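Progress report to the Bremov fund, February
Oltadville bag reuse trial

We were asked to show that thin shopping bags are worth keeping. I am not yet convinced. The grant of 3102 has paid for the table, the bags and 8 weeks of sorting, and what we have so far is mostly opinions.

Bags with things still in them are the slow part. Film this thin wrinkles up, and colors come through as a blur, a pinkish red or a yellow, without saying what the item is.
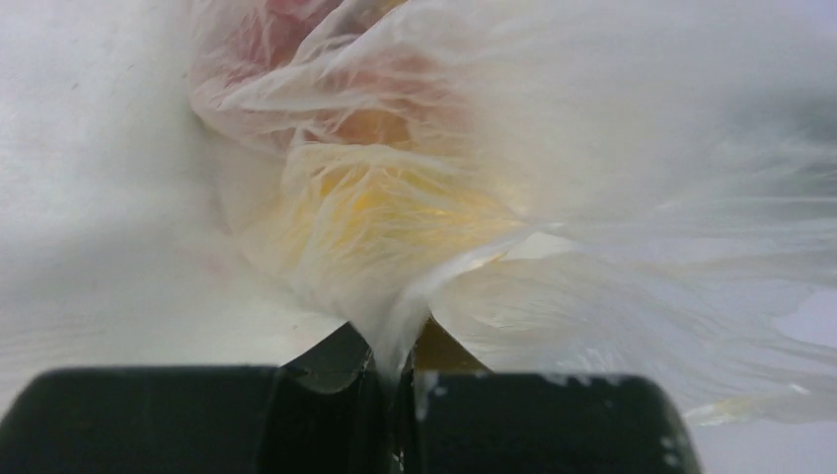 Vik disagrees: the blur is enough to sort by, and opening every bag would double the work. Perhaps. I would like to see that tested before we put it in the plan.

Printed bags were meant to be easier to group. Gather one at the neck and the yellow and green print goes into the folds with everything else.
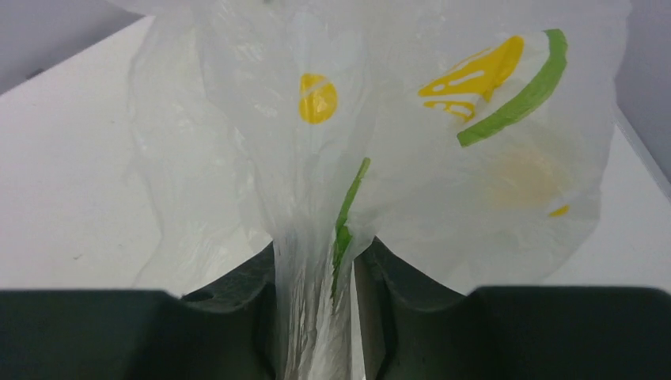
Does the trial need more money? Not before the Pleltden site has sorted its first 50 bags and we can compare the two sets of notes.

The next report will cover storage, where I also have doubts.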